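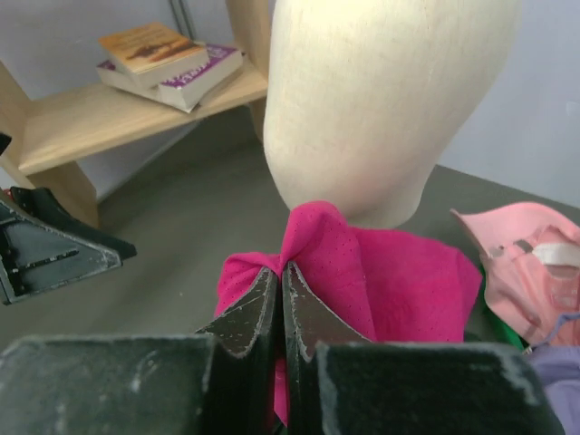
How to keep mesh caps in good shape on a small shelf?

Yoon-hee Ki
Tuesday, March 17, 2020

Hello everybody. I help my aunt with her small accessories shop, Shim, and the caps are my responsibility. We have one cream mannequin head without a face, and a light wooden shelf unit behind it. The head can wear only one cap at a time, so the other caps lie on the grey table until I find a better place for them.

My trouble is with the hot pink cap. It is made of a mesh fabric with tiny holes, and it folds very easily. When it is taken by the crown, the whole front goes down and the cap looks like a dish cloth. The light pink cap has a large curved brim, and I am afraid that it will become flat if I put other things on top.

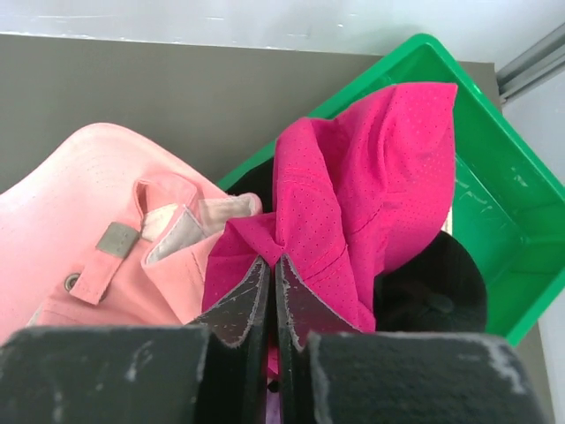 Hot pink mesh cap, with the light pink one lying to its left.

I have two questions. First, can I put one cap inside another to save space, or will this damage the soft one? Second, what is the proper way to take creases out of mesh? In December I tried to iron a similar cap at home through a tea towel, and the holes became shiny in one place. I don't wish to repeat this.

I have also considered the Flikow cap rack, which hangs on the door, but our door is glass and I do not know if the hooks will scratch it.

Jae-hoon Geum
Marked as helpful by 39 people

Please do not iron it again. Most mesh of this type is polyester, and it does not like direct heat. Hold the cap over a kettle for a short time, with your hand well to the side of the steam, then put it on the mannequin head and pull the front panels gently with your fingers. Leave it there overnight. If the crown still falls, roll a clean T-shirt into a ball and put it inside. Newspaper also works, but the ink can go onto a light colour, so for the pale pink I would use plain tissue paper.

For your first question: yes, you can nest them, but all the brims must look in the same direction, and the firmest cap goes at the bottom. I would not make the pile higher than five. Before you nest, look at the back of every cap. A metal buckle or snap can catch in the tiny holes of the mesh and pull a thread. I turn the strap to the inside and close it. Be careful also with hard tags, for example the silver metal one on the lavender strap. Raised letters like those can leave a mark on soft fabric if there is weight on them for a long time.

About the rack I can't say anything, I never had one.
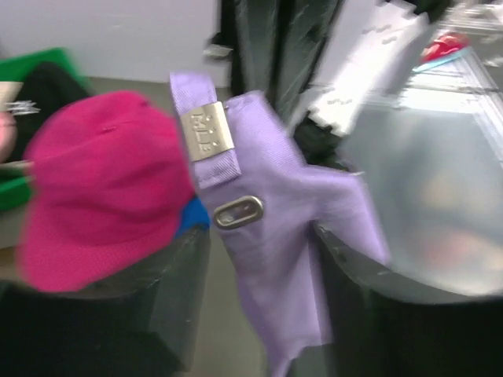
Flarska

Just get more heads. I bought foam ones at the dollar store, 2 for less than the price of a coffee and muffin. They are very light, so put a stone or a bag of rice under the neck — otherwise they fall when someone opens the door. Everything in a pile looks like a sale bin anyway, and customers always want the cap at the bottom.

For the glass door, stick felt pads behind the hooks.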